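Eltisura Working Group on Good Practice for Hand-Demonstration Recording
Minutes, 2025-01-22

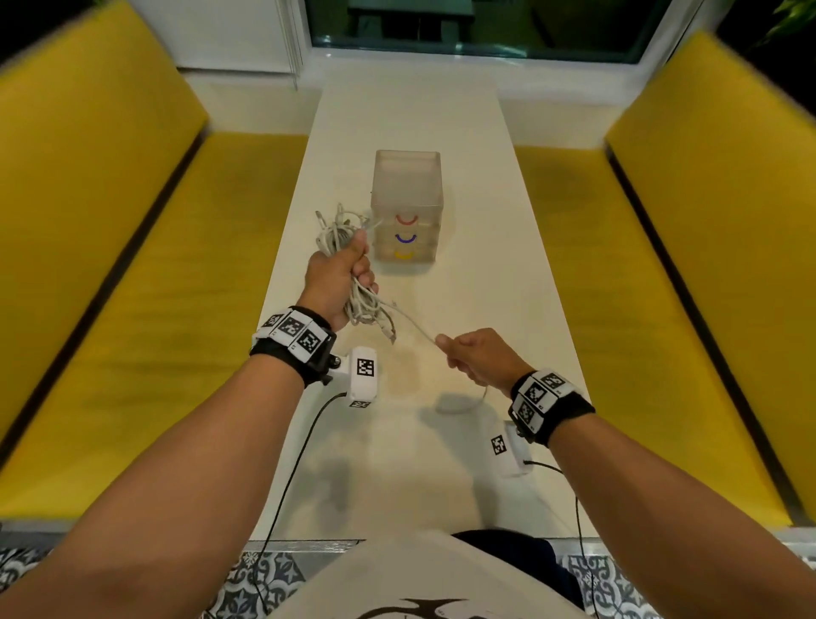
How long should one person record before taking a break?
The group settled on 20 minutes of recording at most, then a proper break with the wrist gear off. The old limit of 28 is dropped from the guide.

Chair: Frauke Wendt
Notes: Njål Engström
Also present: the Rathjen and Dreker site leads, two annotators from Nelavness

1. Last minutes
Accepted with one fix. Under item 4, "marker" should read "tracker."

2. Recording time
See the answer at the top, which goes into the guide word for word. Frauke was delighted to get this closed after two meetings of going back and forth. The Dreker lead asked if setup time counts toward the limit. It doesn't, but setup with the bands on should be kept short, and anyone can stop early without giving a reason. That last part moves up to the first page of the guide.

3. Cable tasks
Long discussion, and a really good one! Winding and untangling are the tasks where our sites differ most, so the wording matters. Agreed:
Start with the cable tangled by hand and don't tidy it first.
Work at a natural pace. If a knot won't give, stop and go back to it, the way you would at home.
Fumbles stay in the recording. Annotators label them, and they are some of the most useful material we have.
Never use a cable that is plugged in at either end.
The Rathjen lead would like a separate rule for very thin cords such as earphone wires. Left open until there are more recordings to look at.

4. Wearing the wrist bands
Snug, with the markers facing up and sleeves pushed clear of them. Lead wires run back toward the body so they don't cross the work area. Njål pointed out that the current draft has this spread over three pages, and he has already cut it to half of one (thank you!). Bands get wiped down between wearers at every site. Dreker has been doing this since August and will share its checklist.

5. Labels
Nelavness has now been through 1,778 clips using the new label list. The annotators like it much better than the old one. One snag: "hold" and "pinch" get mixed up when the two hands do different jobs. Decision: label each hand separately, always, even when both do the same thing. Everyone was for this.

6. Privacy in homes and shared rooms
Other people in the room must be asked before recording starts, and asked again if they come in partway through. Mail, screens and family photos are put away first. The Rathjen lead will write a one-page version in everyday language.

Actions
Njål: new draft with items 2 to 4 in it
Frauke: ask the Dreker lead for the wipe-down checklist and pass it on
Nelavness: relabel the clips marked "both hands"
Rathjen: privacy page, thin cord notes

Next meeting to be set by email once the draft is out.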